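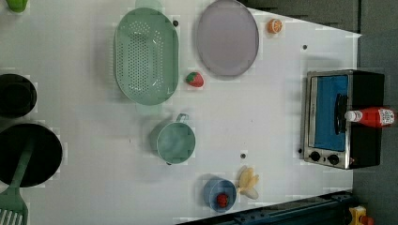
Setting up your ward canvass in Cendora

Welcome to the fun part! By now you have a Cendora account and your local party's branch code, and you're ready to turn a list of addresses into real walking routes. The steps use Tapley ward in Etthorpe, with 539 households.

Before you start
Charge your phone fully. Map view uses a lot of battery.
Have the voter file saved as a CSV. Spreadsheets with merged cells won't load.

Load your ward

1. Open Campaigns and tap New Canvass.
2. Enter the ward name exactly as it appears in the voter file. "Tapley" and "Tapley Ward" count as two different places.
3. Tap Import and choose your CSV. The bar turns green when every address has a match.
4. Open Unmatched and fix any leftovers by hand. They're mostly new apartments and houses with a name but no number.

Note: One canvass holds up to 600 households. For a bigger ward, make two and link them under Settings – your totals will still show up together.

Cut your routes

5. Tap Draw Routes, then trace a loop around a few streets with your finger. It's really satisfying once you get the hang of it!
6. Keep each route to 18 doors or so for new canvassers. Experienced pairs can handle a lot more.
7. Name the route after its main street and tap Save.
8. Assign each route to a pair. Both people get the list on their phones.

Caution: Redrawing a saved route erases any notes that haven't synced. Ask both canvassers to tap Sync first.

Pick your questions

9. Choose up to 12 questions from the bank, or write your own. Start with an open one, such as "What would you change on this street?" You'll hear wonderful things about bus stops.
10. Turn on Do Not Knock. Homes that have asked for no visits disappear from every route, including ones you've already assigned.

Note: The Grillasholm question pack was replaced in January. If you still see it in your bank, sign out and back in.

Last updated 27/10/2021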